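Etwood Shared Workshop Completes Build of Tabletop Robot Arm Cell

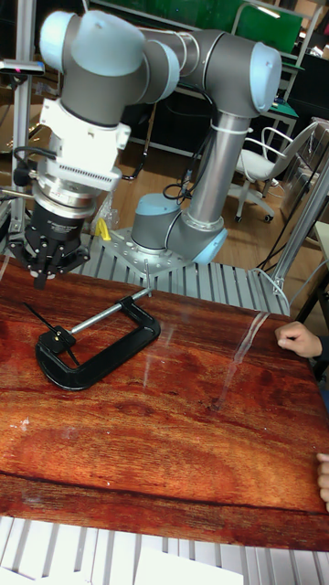
NELLDEN, April 12, 2026. Etwood, a member-run workshop in Nellden, has completed the mechanical build of a tabletop robot cell and will release the full set of drawings, the parts list and the control software at no charge. The cell was designed and assembled by members on the workshop floor. It is intended for handling trials with ordinary hand tools, including clamps.

The cell uses a six-axis collaborative arm. The base is bolted to a perforated mounting plate, which is fixed to a platform of slotted aluminum extrusion. Upright posts of aluminum stand at the sides of the platform. The work surface is a separate tabletop in front of the arm and can be removed without disturbing the base.

The end of the arm carries a multi-fingered gripper. An adapter housing, a flange and a coupling sit between the wrist and the gripper. The adapter drawing was revised 17 times before the version now in use. Most of the revisions concerned cable exit and bolt access. Members who plan to fit a different gripper will need to change only the coupling.

Materials other than the arm and gripper cost $2,958. Extrusion and fasteners accounted for $779 of that amount. The extrusion was cut to length by Broreck, a local metal supplier, and drilled at Etwood. The arm was bought used through Lefèvre, an equipment dealer, and was inspected before installation.

Control software runs on a desktop computer and is divided into two programs. The first handles motion and speed limits. The second records joint positions and gripper commands during a trial and writes them to a plain text log. Either program can be replaced separately. Speed limits are stored in a file that is read once at startup, so a change requires a restart.

Current work covers picking up objects with uneven weight and thin handles. A C-clamp is one of the standard test objects. Its screw and T-handle change the grip points each time the clamp is opened or closed, and the log format includes a field for screw extension.

Cable routing along the forearm is still under revision. The published drawings will show the present routing and will be updated when a final layout is chosen.

The files will be available from the Etwood website in September. Printed copies of the drawings will be kept at the front desk. Workshop members may book the cell in two-hour blocks after completing the safety session.

Contact: Etwood front desk, Nellden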